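A Visit to the Open Lab Day at Caltesine

Posted Feb 23, 2022 | Filed under: Field Visits, Robotics, Automation at Home
14 comments | 37 shares

I had wanted to see Caltesine for a long time. My own work is with packaging machines, where every box is the same as the last one and the arm repeats one motion all day. The people at Caltesine work on the opposite problem, a kitchen table on which things are never in the same place twice. When they announced in January that they would open the lab to outside visitors, I registered the same evening.

The building is at the end of the Cosgrove business park and it is not easy to find. The bus stops at the main gate and from there one must walk past the whole parking lot, then around a warehouse with no sign on it. I arrived 16 minutes late and missed the welcome speech. I was told that it was mostly about fire exits and coffee.

We were divided into groups of 8 persons. My group started with the teaching room, where operators guide an arm by hand through a task and the motions are recorded. The task of that morning was called "clear and set". The operator receives a card with an instruction, for example to bring one thing from the gray mat to the white table, and must do it at a calm speed. If the motion is too fast, the recording is thrown away. Our guide said that they had 498 good recordings for this task, and that the bad ones were never counted. I would have liked to know that second number also.

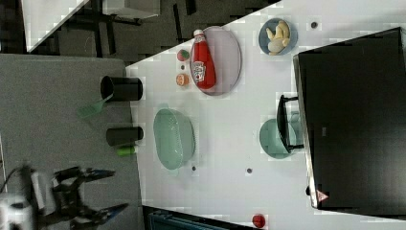 What surprised me was how much time goes into the moment before touching. In my factory the gripper closes when the sensor says so, and it is finished. With round things lying on their side, one has to think which way they will roll if a finger comes a little too low. One operator explained to me that she always approaches a cup from the side of the opening. Another one does it differently. The lab keeps both ways, and they told us that the software later learns from the mixture. I am not fully convinced by this – in my experience two habits in one machine give you a third habit which you did not want – but they were patient with my question and showed me some results on a laptop.

Visitors were allowed to try for 3 minutes each. I was very bad. I dropped a cup twice and on the third attempt I pushed it off the mat. A boy from another group, maybe ten years old, did it on the first attempt and asked if he could go again.

After this we went to the room of Skornomix, a small company that rents space in the same building and makes the fingertips for grippers. I found this part the most useful for my work. They had a drawer full of worn tips, sorted by age, and one could feel with the thumb how the surface becomes smooth. They change them by calendar and do not wait for the first failure. We should do the same at our line and I have already written to my manager about it.

The last stop was a talk about Grultano, the new project for which all these recordings are made. The goal is that an arm can put a kitchen in order after a meal. The speaker was modest and showed also the videos where it goes wrong, which I appreciated. The room was too warm and the microphone failed two times, so I did not understand everything about the training method.

Some practical remarks for those who want to go next time. Bring your own lunch, the canteen is closed for visitors. Wear shoes that are closed, otherwise you must stay behind the yellow line. Registration is free but the places are gone quickly, and questions by e-mail are answered after two or three days.

I took the late bus back and wrote most of these notes on the way.

Tags: open day, grippers, teaching by hand, kitchen robots

Recent posts
Changing Suction Cups Without Stopping the Line
What I Learned at a Small Bottling Plant
Notes on Noise in the Packing Hall
Two Days at a Conveyor Fair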